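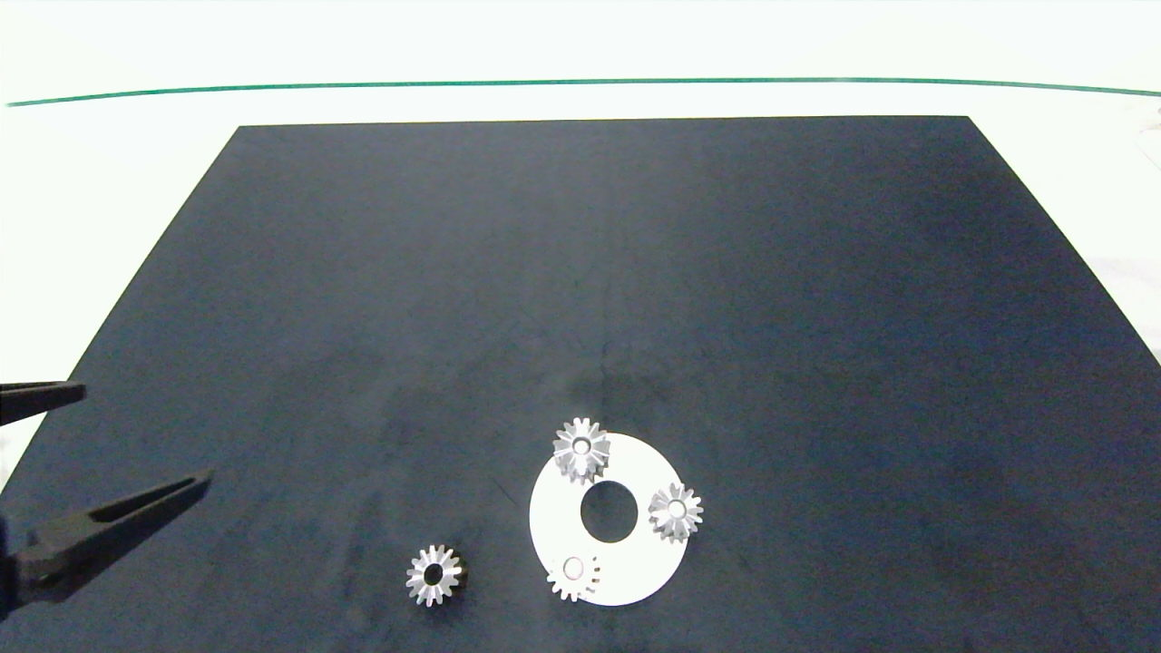

The Usska mini-grid fund closed its second lending round on 9 May 2022, with 16 solar projects approved. Loans are in local currency and run for the life of each power contract, less two years. Borrowers often ask how much surface color matters to the heat loss figures in their yield reports. A dark navy mat on a white tabletop is the same contrast as panels on a white membrane roof: the dark area absorbs most of the light, the pale area returns most of it, and the two must be entered separately in the model. Reports that used one average value for the whole roof were sent back. 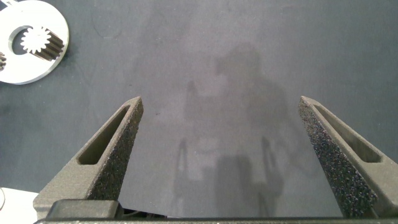 Drisov, the largest borrower, will install 2,622 panels on cold storage buildings and sell the output under a fixed tariff. Mollel will add 1,507 panels and a battery rated at 225 kilowatts. Both loans carry a reserve account equal to six months of debt service. The reserve must be funded before the first drawdown and may not be replaced by a parent company guarantee.

Jin-sol Byun, who led the credit review, noted that late payment by the buyer remains the main risk in the portfolio. Default by the equipment supplier ranks well below it.

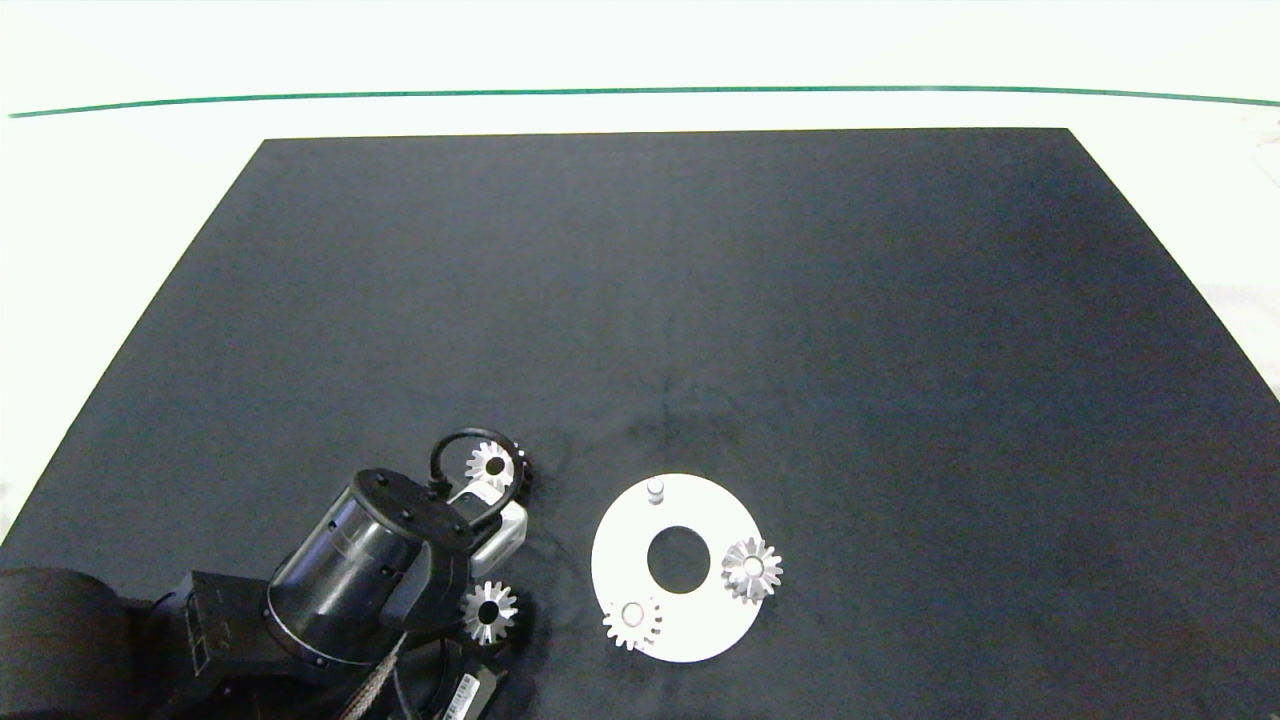
Applications for the third round open in October. Wi, the fund's outside engineer, will accept yield reports in the revised format only. Meter data must be submitted at hourly intervals.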